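Notebook > Undham workshop > Finishes and glues

Search this notebook Go

August, started writing this up at 4 in the afternoon

Right, the oil test. I've been putting off writing this because the bench is still covered in rags (drying flat, don't panic, Maribeth) but if I leave it any longer I'll forget which offcut was which.

The question was whether we can stop using the Cozma hard oil on the ash stools and go over to the Grisivo one, which smells a lot less and doesn't make my eyes stream. I cut 21 offcuts from the same board, sanded them all the same way, and wrote on the backs in pencil. Pencil was a mistake. The oil crept through the end grain on a couple and I had to work out which they were from the knots.

First coats all went on before lunch. Cozma goes on thick and you have to chase it with the rag or it sits in puddles. Grisivo is thinner, more like milk, and it soaked in so fast that I thought I'd missed a patch and did it twice. So those two have an extra coat on the top end, and I've put a cross on them. Ignore the crosses when comparing!

Colour: the Cozma goes properly orange. I'd forgotten how much. On ash it's fine, quite cheerful, but on anything already warm it would be a lot. The Grisivo hardly shifts it at all, just a bit deeper, as if you'd breathed on it.
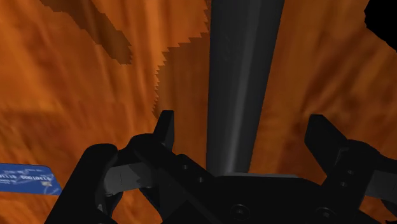 Orange with brown streaks, darker top left.

Then the mug rings. I stood mugs of hot tea on everything for 9 minutes (kitchen timer, the tomato one) and wiped underneath straight away. Cozma: no mark on the two-coat pieces, faint ring on the one-coat. Grisivo: ring on the one-coat, fainter ring on the two-coat, and that one had gone by the time I'd washed up. I drank most of the tea, which may explain the handwriting on the score sheet.

Red wine I didn't do. We haven't got any in and I'm not buying a bottle to pour on a plank. Beetroot juice instead, from Maribeth's lunch, with her permission. It beat both of them hands down, pink on every single piece. Maribeth Umali wants it noted that she warned me, and that she'd been looking forward to that beetroot.

Curing is where I'm stuck. The Imeck data sheet that came with the hardener says leave it overnight, but that's for the old formula and the tin we've got has a different lid and no sheet of its own. I've rung them and left a message. Until they ring back I'm treating everything as soft – so please don't stack anything on the rack by the window.
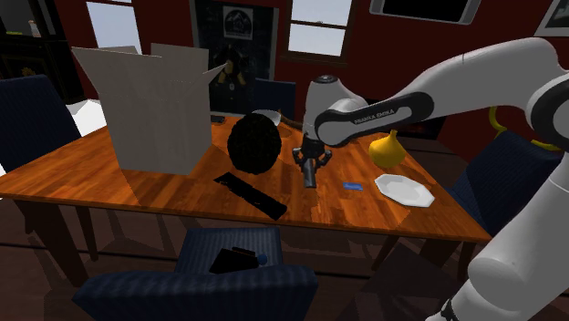
Glossy orange-brown table, box open.

Cost, as far as I can tell, is a wash. Grisivo is dearer by the tin but you use roughly half as much, unless you're me and coat things twice by accident.

Still to do: rub down the fuzzy ones with the grey pad, third coat on the stool seat, find the other lid. Also get a proper marker pen.

2 comments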